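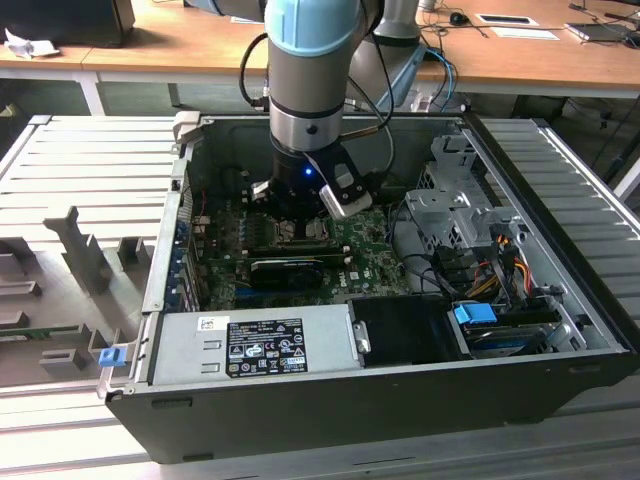
How many examples does a robot need before it can take an old computer apart? The team at Skurnar is aiming for 2,000 for its first round, and would gladly take more if the days were longer.

The work is going on at the Flitham workshop, where the project (called Sesari, after a good deal of friendly argument) has been recording robot arms at work inside desktop computers since July. Every example is one short attempt at one small job, guided by a person from start to finish, and on a good day the crew gets through 100 of them before the kettle goes on for the last time.

Processors and their sockets are getting most of the attention just now, as they call for a light touch and there is so little room to work in.
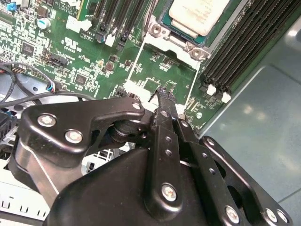 Attempts that go wrong are kept too, in a folder of their own, and 200 of those have already been set aside for the learning system to study later on. Memory modules are next on the list, then drives and cables.

Anyone with an old desktop to spare is warmly invited to bring it by on Thursday, when the Flitham doors are open until 6 p.m.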